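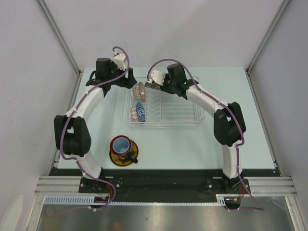

**Himcombe, 17 June 2025.** Motik will open its second homewares repair counter in Himcombe next month, taking in household goods that would otherwise go to landfill. The counter will accept small kitchen and dining items, from a wire dish rack to a mug and its saucer, along with lamps, stools and picture hooks. Customers can drop items off during shop hours and will be given a written quote before any work begins.

The first counter opened in Nirudwood in April and has handled 229 items to date. Most were chipped crockery, bent wire goods and appliances with worn cords. Items that could not be repaired were returned to their owners or, with permission, stripped for parts.

Quotes are free. Simple jobs, such as regluing a handle or straightening a bent rack, will be priced at a flat rate of $12. Larger jobs are charged by the hour. Repaired crockery is returned with a card stating whether it is suitable for food and drink or for display only.

### What the counter will not take

- Gas appliances
- Microwave ovens
- Anything with a damaged battery
- Mattresses and upholstered furniture

Residents with these items should check the council's hard rubbish calendar.

The Himcombe counter will share its premises with Do, a secondhand kitchenware shop that already trades from the building. Do will keep its current hours and its separate entrance on the laneway side. Parking is available at the rear for two hours at no charge.

Repairs not collected within 12 weeks of the customer being notified may be sold to cover costs. The full terms will be displayed at the counter and printed on the back of each quote.

**Media enquiries:** Motik Communications, Nirudwood office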